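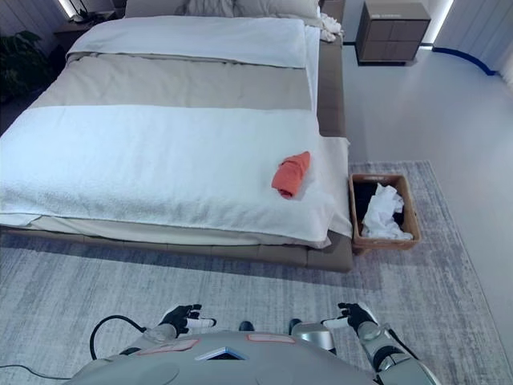 Ticket: Bedroom radiator stays cold in the evening, rest of the flat is warm
Opened by: Piroska Szalai
Property: Irkthorpe, second floor
Assigned to: Fermín Arancibia
Status: Waiting for part

Piroska Szalai, 20 Oct 2024
Good morning. The radiator in the bedroom does not heat after the evening program starts. The thermostat is a Javano, installed in April together with the new valves. In the living room and the bathroom everything works well. In the bedroom the display shows 15 degrees and the small flame symbol is on, but the radiator stays cold from top to bottom. I changed the batteries already. I did not touch the valve, because I am afraid to break something.

Fermín Arancibia
Thank you for the clear message. Please try these steps and write me what happens.
1. Set the bedroom to 30 in manual mode.
2. Wait 15 minutes and touch the pipe under the valve, carefully.
3. Look in the menu under Service and tell me the valve position in percent.

Piroska Szalai
I did it. The pipe under the valve is hot, the radiator is not. The valve position says 93 percent. I also heard a short noise of the motor when I changed the temperature, so I think it receives the signal.

Fermín Arancibia
Then the signal is good and the water arrives to the valve. I suspect the pin inside the valve body is stuck. This can happen after a summer without heating. Please unscrew the Javano head by hand (the ring turns to the left) and look at the metal pin. It should come out by itself when you press it and let go. Do not use pliers.

Piroska Szalai
The pin is inside and does not come back. I pressed it with the handle of a spoon, five times, nothing changed. I put the head back on and it made the adaptation again, then it showed error E5.

Fermín Arancibia
E5 means that the head cannot find the end point – normal in this situation, the head itself is probably fine. I ordered a new valve insert from Sison in Atstead. We can change it without emptying the system, but I need 1 meter of free space in front of the radiator. Please leave the head at the off position until I come, so the motor does not work for nothing.

Piroska Szalai
Understood, the head is off now. I moved the night table already. Please call before you come, the doorbell is not very loud.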